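Week 2: Household Sorting and Storage
Instructor: Aparecida Bastos
Thu 10 September

Reading for this week: Chapter 5 of the course text, and the short article by Kevser Ertürk on closets in rental apartments.

Last week we looked at why people keep things they don't use. This week is about where the things they do use should go.

Terms to know

Active storage: space you can reach without bending, climbing or moving something else first. Items used every week belong in it.

Deep storage: top shelves, the backs of cabinets, under the bed. Holiday items and spare bedding go there.

Landing spot: a surface where things get put down on the way in. Every home has one, planned or not. Mail and keys collect on it, so give it a tray and clear it on a set day.

Order of work

Empty one shelf at a time. Group like with like before you buy any containers. Measure the shelf, then the container, lid included. Label the side that faces out.

Assignment

Pick one drawer or shelf at home. List what is in it, note when you last used each item, and draw a new layout. Keep the written part under 500 words. Bring it on paper next class. Ostap Kravchuk will collect the sheets at the door.

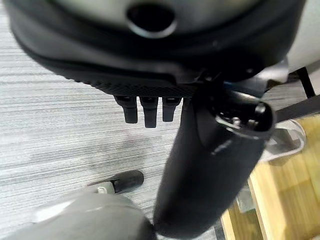 Late work loses 5 points per day. The final project is due in November.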